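3.2 Socks, baskets and the pairing problem

I should say at the start of this section that I never meant to write so much about socks. When I drew up the Dirngate study I had shirts down as the interesting part, with all their sleeves and collars, and socks were going to get a paragraph. Then the diaries came back. Nearly 300 entries mentioned laundry in one form or another, and a surprising share of them were grumbles about pairing!

What people grumble about is the order of things. Some pair as they go, holding one sock and hunting in the basket for its partner. Others (I'm one of them) tip or lift everything out first, spread it on whatever flat surface is going, and only then start matching. Rupert Wieser calls these "hunting" and "spreading" in his notes on the Cuvcombe households, and I've kept his words because I couldn't think of better ones. Most of us drift between the two, depending on how full the basket is and whether the kettle's on.

The basket itself matters more than I'd expected. A deep one hides the small things at the bottom, and you end up with your arm in to the elbow. With a shallow one you can see most of what you've got, so the hunters do rather well. Colour comes into it too — pale socks show up straight away in among dark ones, while two blacks that don't quite match can fool you until you're already wearing them.
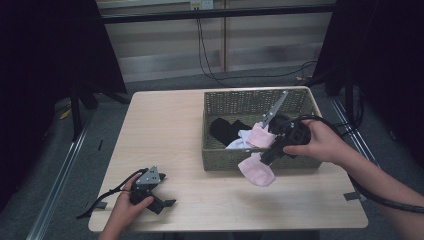
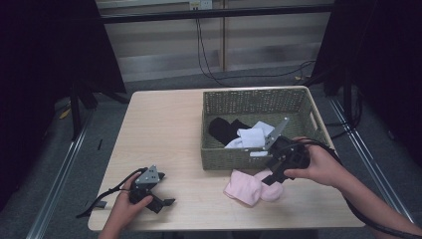
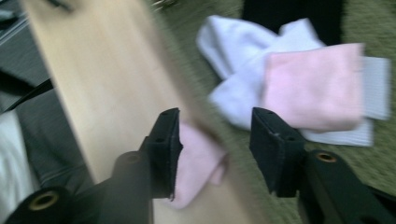

Figure 2. Small items of laundry in the sorting sessions. In the first two views, pale pink socks at the woven basket on the table; in the third, soft cloths on the green carpet.

Going back to the diaries, the 12 households who kept them longest had nearly all settled on a fixed spot for the job. It was usually a table, sometimes the bed, and in one case the top of the stairs. They were quite firm about it, too. One diarist at Wulent wrote that she "can't do socks anywhere but the kitchen", and another had moved house in January and was still cross in spring about losing her good table.

The floor was less popular, though it has its defenders. There's more room to spread out and nothing can fall any further, as one of them put it to me. Against that, there's the kneeling, and the bits of fluff.

I asked everyone what they do with a sock that has no partner. The answers fell mostly into 2 camps: put it back in the basket and hope, or start a separate pile for the strays. The Csizmadia diaries have a lovely long run of entries about one such pile, which grew all winter and was then thrown out in a single evening. I come back to it in section 4, where I look at how people decide that something is lost.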